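Call for participants: help us find out why our robot won't let go
Tredar home robotics group, Prallstead
Posted June 6, 2018

We're looking for people to spend an afternoon with us at the Fullilon house this summer, tidying up alongside a two-armed robot that has developed a very stubborn fault. If you like puzzles and don't mind a bit of repetition, we'd love to hear from you!

Some background. Since December we've been teaching the robot to clear thin, light, awkward things off floors and furniture: carrier bags, wrapping, socks, that sort of stuff. It got rather good at it, and then in the spring it began to hold on. The arms bring the two grippers together around a bag, squeeze, and every so often the release command simply doesn't happen. The software reports open hands when they are still shut. Out of 288 pick-ups in our last full run we logged 66 of these, and on one of them the robot turned away with the bag still gripped and pulled a lamp over. No one was hurt (the lamp was past saving), but we stopped all sessions with visitors in the room that same day. 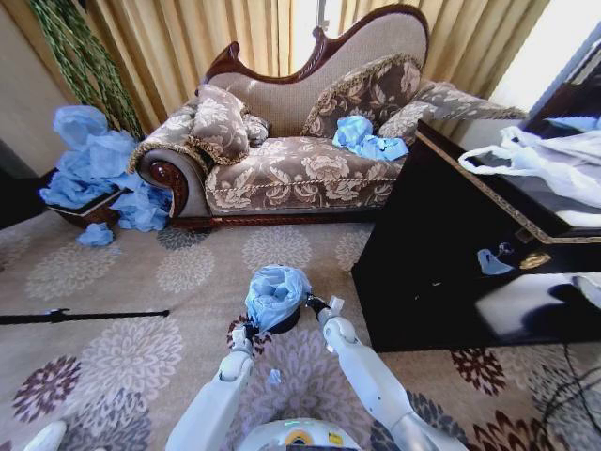 Štefanec

Crumpled plastic bags are the worst offenders, so you'll be seeing a lot of them, on the carpet, on the chaise longue, more or less everywhere. We think the force sensors can't tell a wadded bag from the gripper's own padding, but we have argued about this for weeks and would really like fresh eyes on it.

What you'd be doing

You scatter the bags however you like, the messier the better. The robot picks them up while you watch from behind the marked line and press a button whenever you think it has failed to let go. Afterwards we compare your presses with its own log. There's also a short chat at the end about how the robot's movements felt to you: when you trusted it, when you didn't, and whether you could tell something was wrong before it showed.

Safety

The arms now run at half speed and you will have your own stop button throughout. One of us stands at the main switch the whole time. Please don't reach for anything the robot is holding, even if it looks stuck.

Who can take part

Anyone over 18 who can stand or sit for a couple of hours. No technical knowledge wanted or needed; some of our most useful comments have come from people who had never been near a robot. We have 50 places. Sorry, no pets, much as we'd enjoy it. The front door has two steps, and we can put a ramp down if you let us know beforehand.

We pay travel within Prallstead and give a gift voucher, plus tea and quite a lot of cake. The 119 bus stops at the end of the road.

To sign up, use the form on the Tredar page and put "Fullilon bags" in the subject box. Tell us which afternoons suit you and whether you wear a hearing aid, as the stop alarm is loud.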